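Filed under: Gear Reviews > Robot Teaching

I've been using the Tenum hand grippers since October, and I have opinions. Lots of them! I'll start with the price, which was $1,764 for the pair with the strap, the charger and a year of the Flevia software that turns your recordings into something a robot can train on. That's a chunk of money. It's still a lot less than the remote-control setup I was using before, where I sat at a desk with two little leader arms and steered a real robot through every single grab.

And oh, I was slow at that. You push, the robot lags a hair behind, you overshoot the cup, you back up, you try again. With the Tenums you just hold the jaws and do the job yourself. My first evening with them I got through 600 recordings of moving small stuff around a tabletop, and my old remote rig never let me get anywhere close to that in one sitting.

The setup is simple once you've done it wrong a few times. The tracking goes by the printed black-and-white markers, so you want them clean and you want decent light. I do nearly all my sessions on a round wood table with everyday things on it. A potted plant is my favorite test object because leaves flop around and punish lazy closing. Lamps are good too (cords make everything harder, and real homes are full of cords).

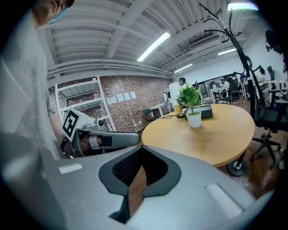
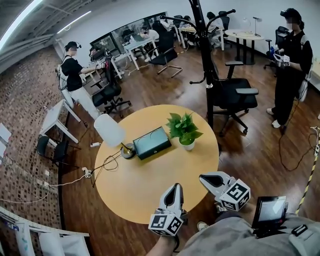

Comfort is where I go back and forth. The squeeze itself is lovely, light at the start and firmer as the jaws close, and I can feel when I'm pinching too hard. But the weight sits forward of my hand, and after a long stretch my wrists let me know. I ended up doing shorter rounds with a stretch in between. If you have small hands, try to borrow a pair first. I have the strap on its tightest hole and it still slides a bit.

Two-handed work is the best part by far. Holding a box steady with one side while the other opens the lid was miserable with remote control, and with these I did it on my third go. The catch is that you have to move like the robot can move. I kept twisting my elbow into shapes my arm thinks are perfectly normal, and then the playback on our Swanepoel arm would just stop and sulk. Flevia does flag those recordings, in red, but only after you upload them. I'd love a beep in the moment.

Other gripes: the charger has a very short cable, the manual has a whole page on folding the box and one paragraph on calibration, and the left unit lost its pairing twice in 3 weeks. Support at Busamby, the shop I bought from, swapped it without a fuss, so points to them.

Would I buy them again? Yep. I still keep the remote rig for anything hot or heavy, and for checking what the arm can reach before I record a new task. For everyday tabletop stuff, though, the leader arms have been sitting under a towel since the grippers showed up. Four stars, and I'd bump it up half a star for a longer charging cable.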